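How to Prepare Clothing and Household Textiles for Seasonal Storage

Jadden Textile Care Service: Guidance for Households

This guide explains how to clean, sort, pack and store clothing and household textiles that will not be needed for several months. It applies to coats, jackets, knitwear, blankets, curtains and bed linen. It does not apply to leather, fur or articles of museum quality, for which a specialist should be consulted.

The procedure may be completed over a weekend by one person. Households with a large number of articles may prefer to divide the work by room. Winter clothing is normally packed once the heating has been turned off for the season, and summer clothing before the end of September.

Before You Begin

Gather the following items before taking anything out of the closet:

A clothes brush with soft bristles
A lint roller or a damp rubber glove
Mild liquid detergent
White cotton towels
Acid-free tissue paper
Lidded storage boxes or breathable cotton garment bags
Cedar blocks or sachets of dried lavender
Adhesive labels and a permanent marker
A notebook or a printed inventory sheet

Choose a clean, well-lit surface on which to work. A bed or a dining table covered with a plain sheet is suitable. The sheet should be light in color when dark articles are being sorted, and dark when white linen is being sorted, so that loose fibers and insects are easier to notice. Keep food and drink in another room.

Step 1. Sort the Articles

Remove everything from the closet or drawer and place each article in one of four groups: keep and store, keep in use, repair, and give away. An article that has not been worn for two seasons should be considered for the last group. Articles that belong to other members of the household should be set aside until the owner has been asked.

Sort the first group again by fiber. Wool, silk and other animal fibers are attractive to moths and require more care than cotton, linen or polyester. The fiber content is printed on the care label, which is usually sewn into the side seam or the back of the neck. If the label is missing or cannot be read, treat the article as wool.

Check every pocket, including inside pockets and small ticket pockets. Coins leave marks on pale linings, and a forgotten paper tissue will break apart in the wash and cling to everything washed with it.

Step 2. Inspect Each Article

Lay the article flat with the front facing upward, smooth it with the palm of the hand, and examine it from the collar downward. Then turn it over and repeat. Pay particular attention to the underside of the collar, the cuffs, the underarm seams and the hem.

Look for the following:

Stains, including faint ones that have only begun to yellow
Small round holes or thinned areas
Loose buttons, broken zippers and open seams
White or cream threads, which may be moth casings
A musty smell, which indicates that the article has been kept in a damp place

Dark clothing is difficult to inspect under an ordinary ceiling lamp. Stains on navy, charcoal and black cloth often show only as a change in shine. Hold a flashlight low and to one side so that the light travels across the surface of the cloth.

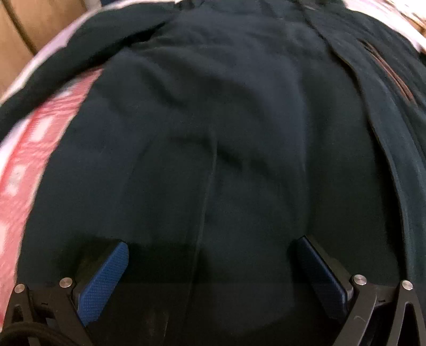 Mark any fault with a safety pin or a strip of removable tape, and write it in the inventory before moving to the next article. Minor repairs should be made before cleaning if there is a risk that the fault will grow in the wash. An open seam, for example, should be closed first. A loose button may be removed, placed in a labeled envelope and sewn back on afterward.

If moth casings or live larvae are found, place the article in a sealed plastic bag at once and keep it apart from the others. Vacuum the closet, including the corners, the edges of the carpet and the gap behind the baseboard, and empty the vacuum cleaner outdoors. Repeat the inspection of every article that shared the same space.

Step 3. Clean Each Article

No article should be stored unwashed, even if it has been worn only once. Perspiration, skin oils and traces of food are not always visible, but they darken with time and attract insects.

Washable articles. Follow the care label. Close zippers, fasten hooks and turn the article inside out. Do not use fabric softener or starch on articles that will be stored, as both leave a residue. Rinse twice if the machine permits it.

Wool and silk. Wash by hand in cool water with a detergent made for delicate fabrics, or use the wool cycle if the label allows it. Press the water out with a towel. Do not wring or twist the article. Dry it flat, away from direct sunlight and radiators.

Coats and tailored jackets. These are generally best sent to a dry cleaner. Remove the plastic cover as soon as the garment is returned, and allow it to hang in an airy room for a full day. Plastic covers hold moisture and are not suitable for long storage.

Curtains. Shake them outdoors and vacuum both sides with the upholstery attachment before washing. Remove all hooks and weights. Unlined cotton curtains may shrink, and it is advisable to let down the hem before washing if they are to be hung again at the same window.

Blankets and comforters. Check the capacity of the machine before washing. A large comforter in a small drum will not rinse properly. Commercial laundries have machines of suitable size, and many will accept a single article.

Every article must be completely dry before it is packed. Thick seams, waistbands and padded shoulders dry last. Where there is doubt, wait another day.

Step 4. Fold or Hang

Knitwear should always be folded. The weight of a sweater on a hanger will stretch the shoulders and lengthen the body. Woven coats and tailored jackets should be hung on wide, shaped hangers that support the full shoulder.

To fold a jacket when hanging space is not available:

1. Fasten the middle button only, or leave the zipper half closed.
2. Place the jacket face down and smooth out the back.
3. Lay a sheet of tissue paper over the back.
4. Fold each side toward the center, bringing the sleeve straight down along the fold.
5. Place a loose roll of tissue across the waist.
6. Bring the hem up over the roll to meet the shoulders.

The roll of tissue prevents a sharp crease from forming. Creases that remain in place for many months may weaken the cloth and can be difficult to press out. Bed linen and tablecloths benefit from the same treatment, or may be rolled around a cardboard tube covered with tissue.

Step 5. Pack the Boxes

Place a layer of tissue in the bottom of each box. Put the heaviest articles in first and the lightest on top. Do not press the contents down in order to close the lid. If the lid does not close easily, use a second box.

Vacuum-sealed bags save space and are acceptable for polyester blankets and cotton bedding for up to one season. They are not recommended for wool, down or padded coats, which lose their loft when compressed.

Cedar blocks and lavender discourage moths but do not kill them. They should be placed on top of the tissue and should not touch the cloth, as the oils may leave a stain. Cedar loses its scent over time and may be renewed by sanding lightly. Mothballs are not recommended in homes with children or pets.

Attach a label to the short end of the box, where it can be read when the boxes are stacked. The label should state the contents, the owner, the size where relevant, and the month of packing. Copy the same details into the inventory. A simple number on each box – with the full list kept in the notebook – is sufficient for households with limited label space.

Step 6. Choose the Storage Place

A suitable storage place is cool, dark, dry and clean. The top shelf of a bedroom closet and the space beneath a bed are usually satisfactory. Attics become too hot in summer, and basements and garages are often damp. If a basement must be used, raise the boxes at least 8 inches above the floor and leave a gap between the boxes and the outside wall.

Hanging garments should have space between them so that air can move. Cover the shoulders of dark garments with a cotton cloth to keep off dust, and draw the curtains in rooms that receive strong sun. Light will fade the outer folds of a garment long before the inner ones.

Step 7. Check During Storage

Open each box once midway through the season. Refold knitwear along different lines, replace damp or torn tissue, and confirm that there is no sign of insects. Record the check in the inventory.

When the articles are taken out again, hang or lay them in fresh air for several hours before use. Most creases in wool will drop out in a steamy bathroom. Return the tissue to the empty boxes if it is clean and keep the labels for the following year.

Further Assistance

Households that require help with stain removal, moth damage or the repair of linings may bring articles to the Jadden counter without an appointment. The counter is closed on Wednesday. Articles should be clean where possible and should be delivered in a bag marked with the owner's name and telephone number. A printed copy of the inventory sheet is available at the counter on request.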